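Help wanted: cabinet person for our workshop in Mudville

Hi, I'm Jolán Somogyi and I run Derkovis, a small shop where we fix up used storage furniture and sell it on to schools, clinics and anyone else who needs somewhere to put their stuff. Orders have picked up a lot since December and I need one more pair of hands, part time to start.

You'd be working mostly with Tolera Admasu, who has been hanging doors for us longer than I've been doing the books. The work is two-door cabinets, drawers on top, shelves below — hinges to adjust, handles to swap, holes to fill, shelves to level. Some days it's wiping and packing all afternoon. I like those days, but they aren't for everyone! 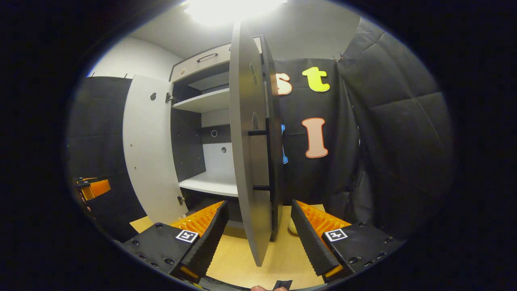

Do I need experience with furniture?
Some comfort with a screwdriver is plenty, and Tolera will teach you the rest in your first couple of weeks.

What I do care about is patience. A door that rubs will make you want to shove it, and then it rubs worse. I'd also like somebody who puts screws back in the right bin (we've had words about this) and who can lift one end of a cabinet with a partner on the other.

Shifts are six hours, three days a week, and Thursday has to be one of them, as that's when the Juhász truck comes for the finished pieces. Pay is $600 a week, and there's parking out back. Gloves and tools are ours, boots are yours.

If this sounds good, call the shop and ask for extension 497, or stop in any morning before noon and ask for me or Béla Balogh. No fancy resume needed — just tell us what you've fixed, built or taken apart lately, and which days you can work.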